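Automation at the Branbridge Office: What Changes for the Workstation Team

The facilities group at Aloten has begun the second stage of its automation program at the Branbridge office. I have written here before about the first stage, which dealt with supply deliveries. The present stage concerns the routine work done at and near the desks, and it affects more employees directly.

Branbridge has 300 workstations. Until December, a team of 10 employees handled evening tidying and inspection, and each report was written by hand. Under the new arrangement, the Mulari arm takes on part of the evening round, and the team supervises it, reviews its reports and handles every item it declines to pick up.

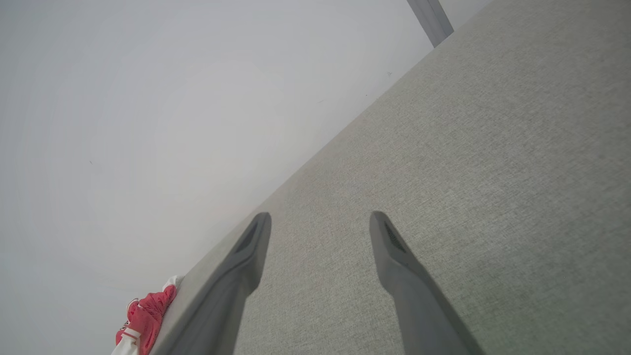

Mulari gripper over a gray fabric surface, Branbridge office.

No position has been removed as a result of the program. Two members of the team have moved to supervisory duties and have completed 80 hours of paid training, delivered on site by Ahn. The remaining members keep their present grade and hours. Requests to transfer to other departments will be considered in the usual manner.

The change in daily work is nevertheless considerable. Employees who once planned their own route through the building now follow a schedule set in part by the equipment. Several have told me that the work is easier on the back and knees, and also that it is quieter and more solitary than before. Management has agreed to restore a shared break at 8 p.m., which had been lost when the shifts were rearranged.
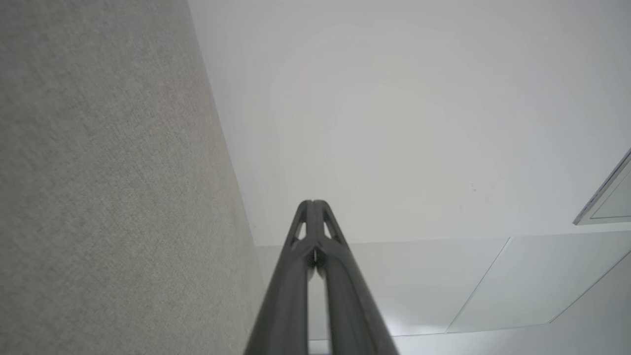 Questions of responsibility also required attention. If an item on or near a desk is damaged, the report goes to the facilities office and no individual operator is charged with the loss. Any member of the team may stop the arm at any time and is not required to give a reason in writing.

Staff who use the desks are asked to take personal belongings with them or store them before leaving for the evening. Comments on the new schedule may be left with the facilities office through the end of the trial period.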